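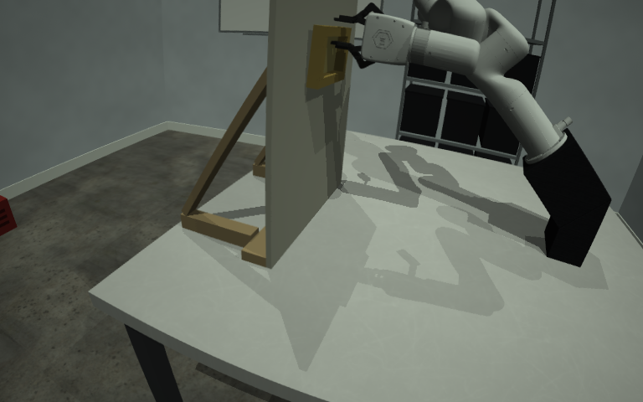 Figure 1. Simulated robot arm at a table, with a yellow frame on an upright panel.

Do Special Economic Zones Create Lasting Jobs? The Case of Prumgate
Stamatia Fragkou and Gilmar Cordeiro
Submitted 29th April

We began this project in September expecting to confirm what the zone's brochure says: that tax breaks bring in firms, and firms bring in jobs. We are less sure now.

Prumgate claims 429 jobs since it opened. That number counts everyone ever hired, including people who left within weeks. Of the 36 firms on the register, only five answered our survey, so our own figures deserve doubt as well. Two of the five had simply moved in from the other side of town – hardly new growth.

Firkitz, the largest firm that replied, told us it would have invested without the tax break. We can't check this, and a company has little to lose by saying so once the money is in hand.

Our adviser, Valquíria Nogueira, pointed out that wages inside the zone are higher than in the county. True, but the county average includes part-time farm work. We found no fair comparison group and have left the wage table out.

What would change our minds is payroll data by year. The zone office turned down our request twice. Jussara Brandão is filing a third, and her results will go in the appendix if they arrive.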